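4.2 Do hosts who "save" a weak episode exist?

Reviewers of live sketch comedy often say that a strong guest host rescued thin writing. The claim is so common that it has hardened into a kind of rule, and it is repeated in fan polls, in year-end lists and in at least one textbook on television comedy. We doubt it. The usual evidence is a handful of fondly remembered episodes, picked after the fact by people who already liked the host.

To test the claim we used the Nedgate archive of viewer panels, which holds ratings for 299 episodes of late-night sketch programs. Each panel member scored the host and the writing on separate scales. On the face of it the rescue story does well. Episodes with a highly rated host also get higher marks overall, even where the writing is scored poorly. Memuscombe took this pattern as proof and went no further.

The trouble is that both scores come from the same people, on the same night, on the same form. A viewer who enjoys a favourite actor is unlikely to put that feeling aside while judging the cold open. Memuscombe calls this "a minor source of noise". We can't see how anyone could know that it is minor without having checked, and no check is reported. 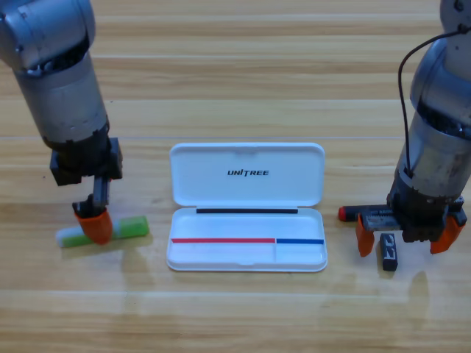 Yaroslav Ivanyshyn
Lecturer in Screen Comedy

Figure 2. Two robot arms at a wooden table, with an open white case between them.

We therefore ran a small study of our own. In September we gave 510 adults the printed scripts of 30 sketches, with the host's name removed from half the copies. If a good host lifts weak material only through performance, the name on the page should make no difference. It did make a difference. Named scripts were scored higher, and the gap was widest for the sketches that readers of the unnamed copies liked least. The readers had watched nothing. Whatever they were crediting to the host, it was not timing, and it was not a funny voice.

We don't want to swap one tidy story for another. Reading a sketch is a poor stand-in for seeing it, and our readers may have pictured the actor's delivery as they went, which would be a performance effect of a sort. Grethe Bech, who read an early draft, thinks this objection is fatal. We think it is serious, and section 5 takes it up using the Pornley rehearsal tapes, where the same sketch is played by different hosts.

For now the claim should be treated as unproven. The panel scores cannot separate the host from the halo, and the later papers that cite them have mostly borrowed the conclusion without going back to the forms.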